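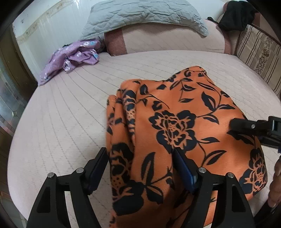 4.2 Setup and upkeep of the hand-held grippers

Most reports on cloth handling give one line to the state of the hardware and several pages to the policy. We think the balance is wrong, and we began this study doubting that our own tools stayed the same from one session to the next.

Each operator works with a pair of hand-held grippers. The Tekolham unit drives two black fingers through a bar linkage, with pins at the joints and a blue pad on the inner face of each finger. The vendor, Vastmont, describes the linkage as maintenance free. Our log does not support this. Over 2391 folding trials we recorded 172 stoppages, and 43 of them were traced to play at the pins. A further group was put down to "operator error" at the time, a label we no longer trust, as several of those sessions ended with a pad replacement that was entered on a separate sheet.

Figure 3. Paired grippers on a folded orange blanket with a black floral print, laid on a quilted bed.

Before a session the fingers are closed on a steel gauge and the opening is read at the tips. If the two units disagree, the pins are reseated and the reading is taken again. Pads are wiped with alcohol and checked for lifting at the lower edge. We tried the adhesive supplied by Drondus and saw no benefit over ordinary contact cement, although the comparison was small and the pads came from different batches.

Camera calibration was repeated after every pad change through June. The Tiêu procedure asks for it once a week. Whether the extra work improved the data is unclear to us. Reprojection error stayed flat, but that measure says little about what happens at the fingertips, where a thick fold can push the linkage sideways without moving the lens. We therefore treat the claim that these tools are interchangeable between operators as untested. Section 5 reports results by unit as well as pooled, and readers should give more weight to the former.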